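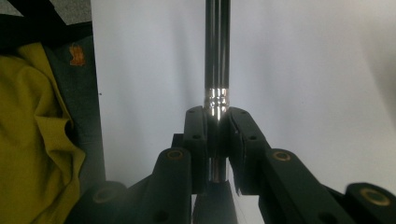
Jaws closed on the chrome rod, just under the ringed band.

1/ Tuesday, December 8, 2020. Second day of hand demos for the Sivivura project. I hold the gripper, do the task myself, and the recording gets used to teach the arm later.

2/ Today's task is a grasp on a vertical rod. Close below the band, hold, let go, back off. We want 30 clean ones per person before anyone moves on to the next task.

3/ Chrome is a pain to work with. It picks up long dark and bright stripes from whatever is in the room, and those move when you move. I'd still like it in the training set — the arm will meet plenty of shiny metal.

4/ I did 20 before lunch and kept 19. The one I threw out was my fault. I squeezed first and then straightened my wrist, and I don't want the arm learning that.

5/ Stela Pascu asked why we don't just do it by remote control. We tried that last month on the Onwood arm. It works, but I'm slow on the sticks and every grasp came out with little pauses in it. By hand I get a normal pace.

6/ Note for whoever has the tool tomorrow: the pad on the right jaw is lifting at its lower edge. Please press it down or swap it before you start. Spares are in the drawer with the hex keys.

7/ Anil Raju is up next with the same rod and the same count. I'll post how many we keep once he has gone through his.

Contact | © 2020 Rodica Bogdan | Back to top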